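Buying plan for the two-gripper packing project 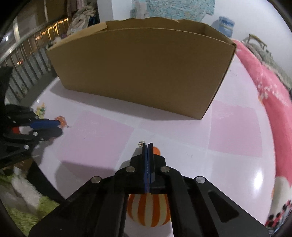 Horholm Technical College, Automation Club

Budget this term is $2,000 and thats for everything. We work at a table with a big open cardboard box and small items, using black hand-held grippers with blue-lined fingers.

What we want to buy:
Finger pads, spare set, from Vaher. $63.
Pivot pins plus screws, Grodetti. $177.
Storage bins, 3 of them. Price still open, waiting on a quote from the Halilholm store.

Pads first. They are the part we expect to replace most. Pins can wait until August if shipping is bad.

Not buying: a second box (free from the loading dock), new table. Glare off the shiny top is annoying but a matte cover can come out of next years money.

More than half the budget should stay unspent for a motor kit. Havent picked one. Need to compare torque and weight befor we order, and check if Vaher takes returns on opened kits.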